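Update on the two-arm suturing rig in the back of the shop. Several people asked where it went after February. It went on a shelf, then it came back off the shelf. Long thread, mostly hardware.

For anyone new: two small instrument arms on a shared base, driven from a pair of hand controllers. The instruments are secondhand surgical ones. The motor packs behind them are mine, and so are most of the problems.

Cable tension was the big one. The wrists are cable driven and my first motor packs let the cables go slack on reversal. You would close the jaws and the wrist would roll a little on its own. Fine for picking up a washer, useless with a curved needle.

Unai Gallardo cut new capstans on the Gaveck lathe and we added a spring tensioner to each line. The roll is small enough now that I stopped noticing it while driving. 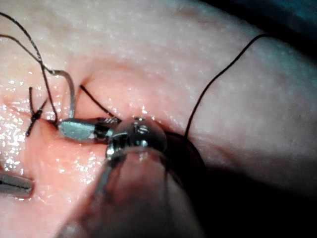
Second problem was controller scaling. I had it at 2 to 1, hand to tip, and my coffee was getting into every move. Went up in steps and settled on something much slower. You clutch out and reposition your hands a lot more, but the needle goes where you meant it to.

The clutch is a foot pedal from an old Arsenault sewing machine. I tried a button on the controller first. Squeezing the button moved the tip every time, so that was the end of the button.

Software is still the Urnunow branch, build 3133. I know there is a newer one. The newer one changed the homing routine and I would have to redo the limits on both arms, so it can wait.

Akosua Dogbe asked why I don't just automate the whole stitch. I'd like to get there. Right now a person drives and the rig logs joint positions and video. The only automatic piece is a "hold" mode that parks one arm while you work with the other.
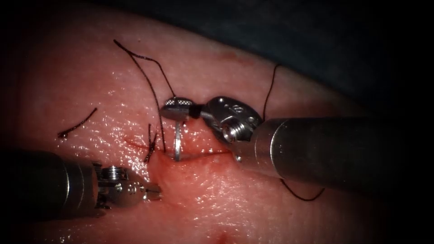 Thread handling is where most of my time goes now. Getting the needle in is a matter of angle and patience, and you can practice that part. The slack is harder. With the needle tip in the cut there is still a tall loop of black suture standing over it and more hanging under the right shaft, and any of that can catch on a wrist. There are screw heads and pins all over those joints. I'm thinking about a thin sleeve over the right one.

I also started using shorter thread. 38 cm was too much for one stitch and I was spending half the run pulling it through. Haven't settled on a length yet.

Parts cost, since it always comes up: the instruments were cheap, the motors were not. The Nudard drivers were 100 each and I burned one by plugging it in backwards. Put a keyed connector on yours.

Next up is the sleeve, then a better mount for the pedal so it stops sliding across the floor. I'll post the capstan drawings once Unai fixes the bore dimension.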